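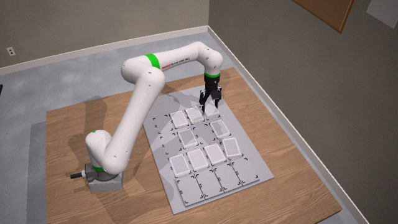

Kallance 플레이트 재배치 벤치 (시뮬레이션판)
제조: Pillodthorpe
분류: 연구용 장비 / 실험실 자동화 / 조작 벤치마크
품목 상태: 주문 가능, 다운로드 공급

제품 개요
Kallance는 협동로봇 팔로 웰 플레이트를 옮기는 작업을 반복 측정하기 위한 시뮬레이션 작업대입니다. 격자 매트의 각 칸에 플레이트를 놓고, 시작 배치와 목표 배치를 지정한 다음, 계획기나 학습된 정책이 목표 배치까지 도달하는 과정을 기록합니다. 측정 대상은 칸 안에 놓인 플레이트의 위치 오차, 회전 오차, 이동 횟수, 소요 시간, 접촉 이력입니다.

플레이트 운반은 실험실 자동화에서 흔한 작업이지만 연구 그룹마다 매트 방향, 칸 간격, 성공 판정이 달라서 결과를 나란히 놓고 보기가 어렵습니다. Kallance는 장면, 배치 목록, 판정 기준을 한 묶음으로 고정해서 공급합니다. 사용자가 바꿀 수 있는 값과 바꿀 수 없는 값이 설정 파일에서 나뉘어 있고, 바꾼 값은 결과 파일 첫머리에 모두 남습니다.

작업대 구성
매트는 네 줄에 네 칸씩이며, 각 칸은 모서리 표시로만 구분됩니다. 칸 사이에 턱이나 가이드는 없습니다. 플레이트가 비뚤게 놓이면 비뚤어진 상태 그대로 남고, 다음 파지에서 그 오차를 그대로 떠안게 됩니다. 오차 누적을 보려는 연구에서는 이 조건이 필요하다고 판단해 초기 설계부터 유지하고 있습니다.

매트는 테이블 변과 나란하지 않게 비스듬히 놓는 것이 기본값입니다. 로봇 베이스 좌표축과 매트 좌표축이 일치하지 않으므로, 좌표 변환을 생략한 코드는 첫 이동에서 바로 드러납니다. 매트 각도는 설정 파일의 mat_yaw 항목에서 바꿀 수 있습니다. 다만 기본 각도가 아닌 결과는 공용 비교표에 올릴 수 없습니다.

로봇 팔은 테이블 위의 베이스 블록에 고정되어 있고, 말단에는 두 손가락 평행 그리퍼가 달려 있습니다. 그리퍼는 아래를 향한 자세로 접근합니다. 벽과 바닥이 있는 방 장면이 함께 들어 있으며, 팔이 매트 위에 드리우는 그림자도 렌더링됩니다. 카메라 영상으로 칸 점유를 판별하는 방법이라면 그림자를 끄지 않은 상태로 시험하십시오. 그림자를 끈 결과는 별도 항목으로 분류됩니다.

측정 방법
한 회차는 시작 배치를 불러오는 것으로 시작해서, 목표 배치 도달, 시간 초과, 낙하 가운데 하나로 끝납니다. 정책에는 목표 배치가 칸 번호 목록으로 주어집니다. 플레이트끼리 구분하는 과제와 구분하지 않는 과제가 따로 있습니다. 구분하지 않는 과제에서는 어느 플레이트가 어느 칸에 가도 되고, 구분하는 과제에서는 지정된 플레이트가 지정된 칸에 있어야 합니다.

칸 점유 판정은 플레이트 중심과 칸 중심의 수평 거리, 그리고 회전각으로 합니다. 두 값이 모두 허용 범위에 들어야 점유로 인정합니다. 플레이트가 모서리 표시를 덮었는지는 판정에 쓰지 않습니다. 이전 판에서는 덮임 여부를 함께 보았는데, 렌더링 해상도에 따라 결과가 달라지는 문제가 있어 뺐습니다. 이전 판 결과를 가지고 계신 분은 로그를 다시 채점하면 됩니다. 재실행은 필요 없습니다.

접촉 이력은 그리퍼 손가락과 이웃 플레이트 사이의 접촉만 따로 집계합니다. 이웃 칸이 모두 찬 줄에서 가운데 플레이트를 꺼낼 때 손가락이 옆 플레이트를 미는 경우가 많고, 성공률만 보면 이 현상이 가려집니다. 밀린 플레이트가 아직 허용 범위 안에 있으면 회차는 성공으로 끝나기 때문입니다. 결과표에는 성공률과 이웃 접촉률이 항상 같은 줄에 표기됩니다.

배치 목록
공급되는 배치 목록은 1683개의 시작-목표 쌍으로 되어 있습니다. 빈칸이 넉넉한 배치, 한 줄이 모두 찬 배치, 베이스에서 먼 칸에 몰린 배치가 섞여 있습니다. 목록은 난이도순으로 정렬되어 있지 않습니다. 앞부분만 떼어 시험하면 비율이 맞지 않으니, 축약 시험이 필요하면 함께 들어 있는 subset 파일을 쓰십시오. subset 파일에는 40개 쌍이 들어 있으며 노트북에서도 돌릴 수 있는 분량입니다.

사용자가 직접 배치를 추가할 수도 있습니다. 텍스트 파일 한 줄에 시작 배치와 목표 배치를 적으면 됩니다. 같은 칸에 플레이트를 두 번 적으면 불러오기 단계에서 오류가 나고, 몇 번째 줄인지 표시됩니다.

Cisneros 계획기 기준 결과
패키지에는 비교 기준으로 Cisneros 계획기가 포함되어 있습니다. 학습을 쓰지 않는 탐색 기반 계획기이고, 이동 순서를 먼저 정한 뒤 각 이동의 팔 궤적을 계산합니다. 중간에 실제 위치를 다시 확인하는 단계가 있는 설정과 없는 설정 두 가지를 제공합니다.

두 설정을 전체 배치 목록에서 비교했을 때, 재확인이 없는 설정은 이동 횟수가 적은 과제에서는 차이가 거의 없었습니다. 차이는 긴 과제에서 나타났습니다. 같은 플레이트를 두 번 이상 옮겨야 하는 배치에서 회전 오차가 쌓였고, 13회 이상 이동하는 과제에서는 재확인이 없는 설정의 실패가 눈에 띄게 늘었습니다. 실패 유형은 낙하보다 칸 허용 범위 초과가 많았습니다.

꽉 찬 줄에서 꺼내는 순서도 결과에 영향을 주었습니다. 줄 끝의 플레이트를 먼저 비켜 놓고 안쪽을 꺼내면 이동이 한 번 늘지만 이웃 접촉은 줄어듭니다. Cisneros의 기본 비용 함수는 이동 횟수만 줄이도록 되어 있어 이 순서를 고르지 않습니다. neighbor_cost 값을 올리면 고릅니다. 기준 결과에는 기본값만 실었고, 값을 올린 결과는 부록 파일에 있습니다.

한계도 적어 둡니다. 위 결과는 모두 시뮬레이션에서 얻은 것이며 실물 장비에서 같은 수치가 나온다고 보증하지 않습니다. 플레이트 안의 액체는 모사하지 않습니다. 뚜껑이 있는 플레이트도 지원하지 않습니다. 마찰 계수는 고정값이라 손가락 패드의 마모를 보는 용도로는 맞지 않습니다.

제공 파일
장면 파일 (로봇 팔, 그리퍼, 테이블, 매트, 플레이트, 방)
배치 목록 전체 및 subset
채점 프로그램과 재채점 도구
Cisneros 계획기, 두 가지 설정
기준 결과 로그와 부록
설치 안내서 (국문, 영문)

기록 항목
회차마다 14개 항목이 표 형식 파일로 저장됩니다. 배치 번호, 난수 시드, 종료 사유, 이동 횟수, 이웃 접촉 횟수, 최종 위치 오차와 회전 오차 등이 들어가며 전체 항목 이름은 안내서 뒤쪽에 있습니다. 영상 저장은 기본으로 꺼져 있습니다. 켜면 파일이 빠르게 커지므로 실패 회차만 저장하는 옵션을 권합니다.

설치와 실행
리눅스 환경에서 설치합니다. 그래픽 장치가 없는 서버에서는 화면 없이 실행할 수 있지만, 카메라 관측을 쓰는 과제는 렌더링이 가능한 환경이 필요합니다. 설치 후 check 명령을 먼저 실행하십시오. 매트 좌표와 로봇 좌표의 변환값이 출력되고, 안내서에 적힌 값과 다르면 장면 파일이 수정된 상태입니다.

직접 만든 정책은 관측을 받아 말단 자세와 그리퍼 개폐값을 돌려주는 함수 하나로 연결합니다. 관절 각도를 직접 내보내는 방식도 가능합니다. 두 방식은 결과표에서 따로 표시되며 서로 순위를 매기지 않습니다.

그리퍼 개폐값은 0이 닫힘, 1이 열림입니다. 이전 판과 반대이니 기존 코드를 옮길 때 확인하십시오. 지원 창구로 들어오는 문의 중 상당수가 이 부분입니다.

사용권
연구용 사용권은 기관 단위로 발급합니다. 같은 기관 안에서는 설치 대수 제한이 없습니다. 장면 파일을 수정해서 쓰는 것은 자유이지만, 수정한 장면의 결과를 발표할 때는 Kallance 기본 장면의 결과와 구분해서 표기해야 합니다. 수업용 사용권에는 전체 배치 목록이 빠지고 subset만 들어갑니다.

논문에 인용할 때는 판 번호와 채점 프로그램 번호를 함께 적어 주십시오. 판 번호만으로는 어느 채점 기준을 썼는지 알 수 없습니다.

관련 품목
Kevamton 카메라 관측 모듈: 고정 시점과 손목 시점 관측을 추가합니다. 조명 방향과 세기를 회차마다 바꾸는 기능이 들어 있습니다. Kallance 본품이 있어야 작동합니다.
Cisneros 계획기 단품: 다른 작업대에 붙여 쓰려는 경우에 주문합니다. Kallance 구매 기관은 따로 주문할 필요가 없습니다.

주문 및 문의
견적은 기관명, 사용 목적, 필요한 모듈을 적어 Pillodthorpe 제품 문의 양식으로 보내 주십시오. 기술 문의에는 check 명령 출력과 결과 파일 첫머리를 붙여 주시면 처리가 빠릅니다. 기술 문의 답변은 매주 목요일 오후에 모아서 발송합니다. 다음 판은 6월에 나올 예정이며, 현재 판 사용 기관에는 추가 비용 없이 제공됩니다.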